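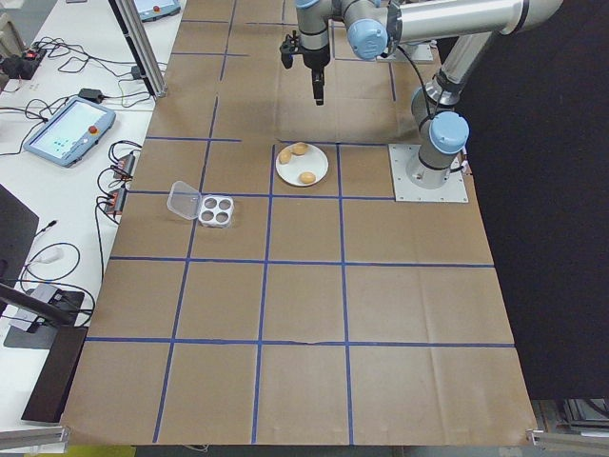 Skimcombe Kitchen Table Group
Minutes of the meeting held March 11, 2026

Present: Yasmine Benkirane (chair), Anas Benjelloun, Thitima Yensuk, Ismail Metwally (minutes)
Apologies: Fouad Erraji

1. Minutes of the last meeting
Agreed with one change. Under item 4, the potato order should read Vudley, not Trevaskis. Ismail to correct the copy in the binder.

2. The worktable
Thitima reported on the brown paper. It creases when people lean on it, and the creases spread from the front edge. She would like to go to a heavier paper when this roll is finished. Anas asked whether the paper could be left off altogether. The general view was no — the blue tape marks the table top if it is put straight onto it.

There was some discussion of the tape lines. Yasmine said the squares are not all one size and that the lines wander. Thitima said they are laid by eye and that this has been good enough for setting out plates. Agreed to leave the present grid alone and to use a straightedge the next time the table is covered.

3. Plates and containers
Yasmine asked that the round white plate and the clear hinged container each be given a square of their own, with no item sitting across a tape line. Anas pointed out that the container takes up more room with its lid open and suggested keeping the square to the left of it free. Agreed.

Ismail asked whether the white trays with four wells are to be washed and used again. Thitima said yes, by hand only. She has tried the small potatoes in the wells and finds that the longer ones stand up too high for the lid to close. Anas will ask Andix if they carry a deeper tray. No order to be placed before he reports back.

4. Potatoes
The last sack from Vudley had too many large ones. Small potatoes only from now on, tan skins, no sprouts. Anas to tell the supplier. Thitima asked that potatoes be brushed clean before they go on the plate, as soil gets onto the paper and does not come off.

5. Spending
The balance stands at $1378. A bill of $199 for paper, tape and plates was approved for payment. Yasmine and Ismail to sign.

6. Side table
Yasmine said the white side table is too cluttered. Thitima and Fouad to go through it together and label what stays. Fouad has not yet been asked.

7. Other business
Anas wants 2 more rolls of blue tape kept in the drawer. Agreed.
Ismail will be away in September and someone else will need to take the minutes. Held over.

The meeting closed at 4 p.m. Date of the next meeting to be sent out by Yasmine.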